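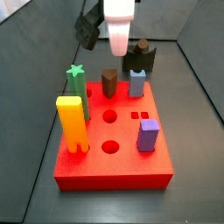
Kirstin thinks we should stop resetting the board by hand between episodes and let the arm pull the pegs itself, with the removals saved as their own task. She left that in the margin of the last entry, along with "you are throwing away half the useful motion." Hadiza agrees with her. I don't disagree, but I want the insertion set finished first, and I'd like us not to change two things at once.

January, morning, bench 2

Where we are: pegboard insertion, single arm, teleoperated. Target for this round is 1,000 clean demonstrations across all the shapes. Thomas and I are splitting the driving, Hadiza is doing review in the afternoons. Storage is the Carden server until the new disks come in.

Started late. The leader arm had a stiff wrist joint and Thomas took the cover off to look. A cable tie was rubbing. Cut it, rerouted the cable, ran the joint through its range by hand, fine after that. Recalibrated before recording anything. Wrote the new offsets into the config and also on the tape on the side of the bench, for whoever loses the config next.

Protocol today, same as before with one change:

Start with the peg in the black holder at the back, gripper over it.
Grasp, lift clear, carry, insert, release, back off.
Episode ends when the gripper is clear of the peg. Do not keep recording while you think.
Change: the board now starts partly filled. Until now we always began with it bare, and the policy from the last round had clearly never learned to keep away from standing pegs. It knocked the tall ones on almost every approach from the left.

The tall yellow and the green star are the ones to watch. With both of them in, the left side gets tight and the natural thing is to swing in high from the right. That's okay, but if every episode does it the model will only ever know one path. Vary it. Hadiza has asked for this before and she's right, my episodes all look the same when you play them side by side.

Brown cylinder was the main job this morning. Round peg into round hole should be the easy case, as there's no rotation to get right. In practice the trouble is at the other end. If the grasp is a little off center in the holder the peg comes up tilted, and then it catches on the rim of the hole. I found it better to pause after closing, lift slowly, and set it straight before carrying. Thomas goes faster and corrects over the hole. We kept both styles. They're tagged by operator so we can split them later if it hurts training.

Threw out 17 episodes before lunch. Most were mine. Reasons, from the log:

dropped peg in transit, no recovery attempted
operator stopped to talk
board shifted under load and wasn't put back on its marks
leader arm lagging (before the cable fix, should not have been recorded at all)

Kept 8 that had a failed first try and a good second one. Ifeoma wants these. Her point from the Akinola work was that a model trained only on perfect insertions has no idea what to do after a miss, and it just keeps pushing down. They go in with the recovery flag set, not mixed into the clean set. Please check the flag when you review, the hotkey for it is right next to the one for discard and I've hit the wrong one at least once.

Lighting: the top of the gripper housing washes out in the fixed camera. Lowered the exposure a step and the holes in the board went too dark, so I put it back. The holes matter more. Hendrik has some diffuser sheet and will bring it over. If we fit it, note the episode number where it changes. Do not refit it halfway through a shape.

Afternoon

Hadiza reviewed the morning batch and sent back a few where the release happens early and the peg drops the last bit into the hole. She asked whether that counts as success. We settled on yes if it seats fully by itself, no if the operator has to nudge it. Added to the instruction sheet. Older episodes will need another pass with that rule, which I have not started.

Network to the server dropped a bit after 3. The recorder kept going on the local disk like it's meant to, and the files copied over when it came back. Compared checksums, all matched.

Tried two of Kirstin's reversed episodes at the end of the day to see what they're like. Pulling a peg is easy. Getting it back down into the holder is hard, harder than the board, because the cradle is shallow and the peg wants to tip when you let go. So there is something to learn there, and she'll be pleased. I'd still call it a separate task with its own label and its own count. Saved both under scratch, not in the main set.

To do:
second pass on old episodes with the release rule
move the recovery hotkey
fresh tape marks for the board corners, the front left one is peeling
ask Hendrik about the diffuser again
Thomas to start on the notched light blue peg tomorrow, it goes last in the order on the sheet but we're short on it
tell Kirstin yes on removals, after this round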